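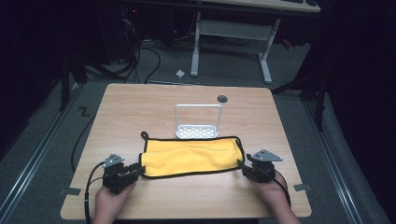

*Folding table, first work area: yellow cloth folded lengthwise, wire rack behind.*

**Skurnholm Linen and Small Goods Project – progress report to the Gernano Fund**
Jan 10, 2026

You asked for a shorter report this time. This one is shorter than the October one, which I will admit is a low bar.

## Where the money has gone

The second payment of $2000 arrived in October and we have spent most of it on things that are not interesting to look at. The largest share went on cloths. We needed a stock that matched, so that a fold worked out on one cloth would still be right on the next, and we bought the yellow kind with the black trim and the little hanging loop. Gunawan, who supply them, ship in packs of 25. We have three packs. We asked for two and a half and were told, politely, that this is not how packs work.

The rest went on racks, storage tubs, labels and one very good pair of scissors, which is now kept in a drawer with a lock. The remaining balance is set out in the spreadsheet sent with this report. There is a line in it called "Misc." and I have tried to keep it modest.

## What we said we would do

The grant agreement has us producing a written folding guide for small household textiles, tested at a table by people who did not write it. It is meant for linen rooms, guest houses and anyone else who hands a pile of cloths to a new starter and says "the usual way." Our whole argument for funding was that there is no usual way. The work since October has confirmed this more thoroughly than we would have liked.

At the time of the last report we had 9 draft folds. We now have seven. One was dropped when we noticed it was another one turned around, and one was dropped after being tried in company, where it caused some bad feeling.

## The lengthwise fold

Most of our time went on the long strip, the one in the photo. It is the first fold in the guide and everything else builds on it, so we wanted it settled before moving on. The instructions currently read:

1. Lay the cloth flat with the loop at the upper left.
2. Take a long edge at both ends and bring it over to meet the other long edge.
3. Line up the trim from one end to the other.
4. Smooth from the middle outward, once.
5. Leave the loop outside the fold.

Step 4 used to say "smooth until flat." These cloths have a fuzzy surface and hold a crease the way some families hold a grudge, and testers were spending longer on smoothing than on every other step put together. We now ask for one pass and accept soft creases. A slightly rumpled strip stacks perfectly well.

Step 5 is new. In the first draft the loop was not mentioned, and testers split into those who tucked it in, those who left it out and those who stopped to ask. Left out, it gives you something to pick the cloth up by and tells you which corner you are looking at. It does tend to curl up onto the table and look unfinished. We have decided to live with that.

The black trim has been worth every cent. Against the yellow it shows at once when the edges have drifted, and testers correct it without being told to. Our earlier cloths were plain white on both sides with a white hem, and you could fold one badly for a week before anyone found out.

## The table

We moved from the long bench to the square table in November. It has a light wood-grain top, enough room for a cloth at full width, and not enough room for coffee, which was the real problem with the bench. The small round hole near the back edge came with it. I have asked that small items be kept away from the hole. The request has been received.

## Racks

The white wire racks were budgeted as drying racks in the original application. I would like to move them, on paper, to "display and holding," which is closer to how we mean to use them. The idea is that a finished strip is hung over the upright and the flat tray underneath holds the next few cloths. Whether that is any quicker than a plain pile is the question for the coming quarter. The slotted tray is handy in that crumbs and lint fall through it, and less handy in that they then have to be wiped up from the table.

For now the rack stands behind the cloth, close enough to reach. Putting it at the side was tried, and elbows won.

## Things that went less well

The Mekum trial did not happen. Their linen room was going to run our draft for two weeks in December, and then December turned out to be December. They are still willing and have asked for dates after the winter rush. This pushes the outside testing back by about six weeks and I would rather tell you now than let you find it in a chart.

The printed version of the guide is also late. The first proof came back with the diagrams for folds two and five swapped. Two testers followed it without complaint and produced something new, and we have kept a note of it in case we ever need an eighth fold.

Laundering is a smaller matter, but it belongs here. The cloths come out of the wash a little different in length from how they went in, and the instructions now avoid any measurement at all. Everything is edge to edge and corner to corner. The page of measurements I was proud of in October has been removed.

## Next quarter

- Fix the wording of the lengthwise fold and stop touching it. This includes me.
- Test the next three folds at the same table, with the same cloths.
- Agree on dates with Mekum and deliver one pack of cloths to them.
- Compare rack and pile, same tester, same number of cloths.
- Send you a corrected proof, with the diagrams in the right places.

## What we need from you

Two decisions, please. The first is whether the racks can be moved to the other budget line as described. No extra money is involved, only a different word. The second is whether the final guide can be submitted six weeks later than agreed, to take in the Mekum results. If the date is fixed, we can deliver on time without them, but the guide will then have been tested only by people who know where we keep the scissors.

Receipts are in the shared folder, in date order, apart from the one for the labels, which is filed under L.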